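Storeroom door: lever handle on long plate, key getting stiff
Hardware & Locks > Interior doors

Torkia
Posted Jan 16, 2020
Storeroom door off our hallway. White door, lever handle on a tall narrow metal plate, keyhole in the same plate under the lever. The lock case is a mortise type. Since September the key goes in fully but needs a second try to turn. Backset and center distance are unknown until I pull the case. Two questions: is graphite still the right lubricant, and is the stiffness more likely the cylinder or the bolt dragging on the strike?

Firby
Test with the door open. If the key turns freely, the cylinder is fine and you have an alignment problem. Takes 2 minutes and no tools.

Jiltgate
Graphite is fine in a dry cylinder. If anyone has ever sprayed oil in there, it turns to paste. I use a dry PTFE spray.
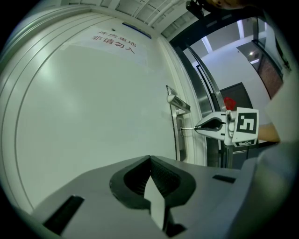 With the long plate, also check the fixing screws. When they are overtightened the plate bows and pinches the cylinder. Back each one off a quarter turn and try the key again.

Firby
Disagree on the screws. I have fitted plates like that for seven years and the usual cause is a sagging top hinge. The bolt then rides on the lower lip of the strike.

Jiltgate
A sagging hinge would show with the door closed only. Both tests are worth doing, in that order.

Torkia
Open door: still stiff, slightly better. Closed door: worse. So both?

Firby
Probably. Pack or tighten the top hinge first, then look at the cylinder.

abu_hammour_663
Check the key too. A worn copy of a copy will do exactly this. Try the original if you have it.

Torkia
Original found. Turns on the first try with the door open. Closed, it still drags a little. Will do the hinge screws this weekend and get a new key cut from the original.

Jiltgate
I would still back off the plate screws.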